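12/03/2023 - dye bench

Madder on wool, third go. Skeins from the Pētersons lot, 100 g each, scoured last night, still a bit greasy at the ties. Alum at 12 percent, cream of tartar at 6. Held under a simmer 40 min then let the pot cool by itself.

Bath went brown again past 160 F. Paweena says keep it lower and longer, she got a clean brick red on her October batch that way. Need to get a cheap thermometer that dosen't drift. Tap water here is hard, so no chalk this time.

Skein 1 - brick, slightly patchy near the ties
Skein 2 - orange, pulled early
Skein 3 - exhaust bath, peachy. Like this one best. Want it on cotton next, close to the color of the pouch

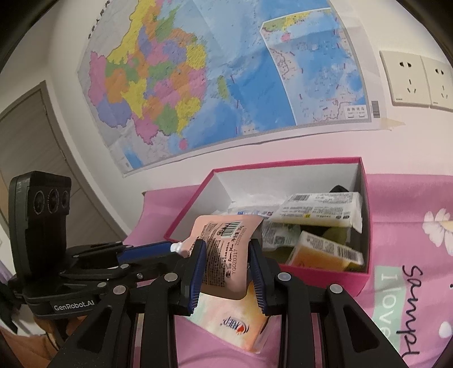 To do

Retie skeins looser, figure eights, 5 ties max.
Ask Virgilio Dela Peña if the Ruvow order shipped, ref 959. He had it down as iron and more alum, I only wanted alum.
Light test: half of each card under foil, south window, leave till new year.
Wash skein 1 again, rinse water still pink after over an hour.
Label the jars!! Two with no lids marked, one is tannin I think.
Paweena Wannasri wants the big pot back for indigo. Scrub it first, madder scum all round the rim adn the spoon too.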